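Posted in: Parks & Coasters, Trip Reports

I have now driven to Pistside twice this year, and on both visits the Predovitz was closed. The first time it was wind. The second time, last week, it was "a technical matter," which the kid at the entrance delivered with the calm of someone who had said it to 100 people before lunch.

For those who don't follow small regional parks (congratulations on your free weekends), the Predovitz is a wooden coaster with 2106 feet of track and a first drop that goes through the roof of the old arcade. I rode it as a teenager and came off with a bruise in the shape of the lap bar. I've been trying to get back on ever since.

So Griet Meijer and I did everything else. The log flume has lost its talking beaver, who used to insult you on the lift hill. There's a bare metal post where he stood, and a speaker that still crackles as if he's about to start. The bumper cars are slow now. The Ferris wheel was fine. I have never had a stronger opinion than that about a Ferris wheel and I don't plan to develop one.

Lunch at the park is $27 for two baskets of chicken and a shared drink, so we've gone back to bringing our own. Griet is in charge of sandwiches and I'm in charge of complaining about the locker fee.
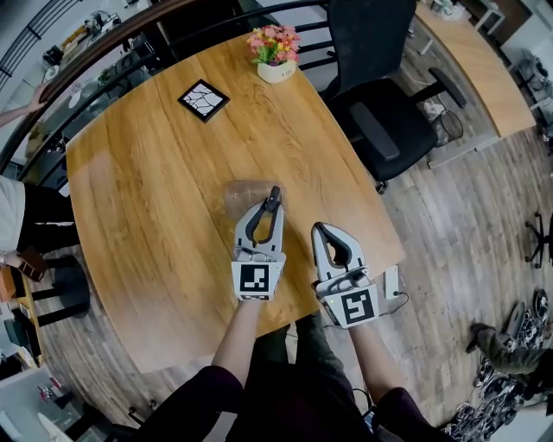
Brown bread, still in the bag.

The big surprise was Atinga, the dark ride in the back corner by the train station. I remembered it as a boat trip past some parrots. They've put in new lighting and a real soundtrack, and there's now a temple room with a ceiling so high I can't work out where they found the space. We rode it four times. The parrots are still there, and one still turns its head with a noise like a stapler.

Niamh Ó Briain, whose park map collection I envy, wrote to tell me the temple room is the old laser tag hall with the wall knocked out. That makes sense. It also explains the faint smell of fog juice and socks.

As for what's next, there are orange survey flags all over the field behind the flume. The forum has settled on a launched coaster by Millen. Gijs Dekker thinks it's a parking lot. I've followed this park long enough to bet on Gijs.

They say the Predovitz will be back in September. My season pass is good until the end of that month, so I'll be making the drive again, with sandwiches. If the beaver turns up before then, someone please email me.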